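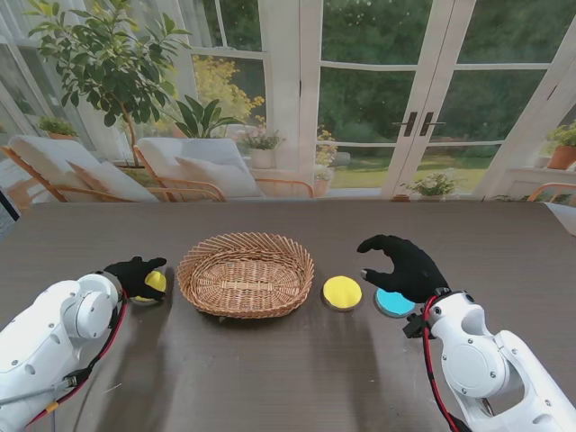 Prurnthorpe Reserve Pool

The Prurnthorpe Reserve Pool is a shared cash reserve kept by a group of small savings banks, which pay into it when times are easy and borrow from it for short stretches when their customers all seem to want their money on the same afternoon. It is named for the market town of Prurnthorpe, where the founding banks held their first meetings, and it still keeps its only office there, a few doors down from the old Fullwood Savings Bank.

How it works

Each member leaves a small slice of its deposits with the pool and earns a modest rate of interest on it. A bank that runs short may borrow against good collateral, mostly government bonds and home loans that are being paid on time, and the loan must be repaid within 28 days. The rate is set every Monday and always sits a little above what banks charge one another overnight, so that members will try their neighbors first and come to the pool second. Loans can be renewed once, though the paperwork for a renewal is a good deal thicker and calls for a fresh look at the collateral.

Membership

The pool has 101 member banks, a few of them so small that they have a single branch and close for lunch. Ternix, a payments company, moves the money between them but has no vote in how the pool is run.

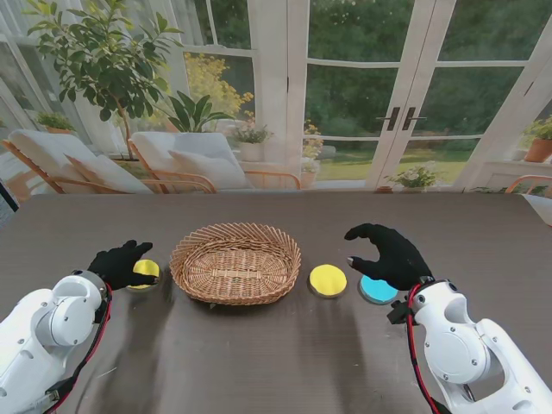 The Tsikata rule

No member may borrow more than four times what it has paid in, a limit known as the Tsikata rule. The economist Tobias Thibodeaux has argued that the limit is too tight for farming districts, where withdrawals bunch up before planting and a perfectly healthy bank can find itself short in January and flush again by the fall. Larger members have generally preferred to leave it alone, as their own deposits make up most of the pool.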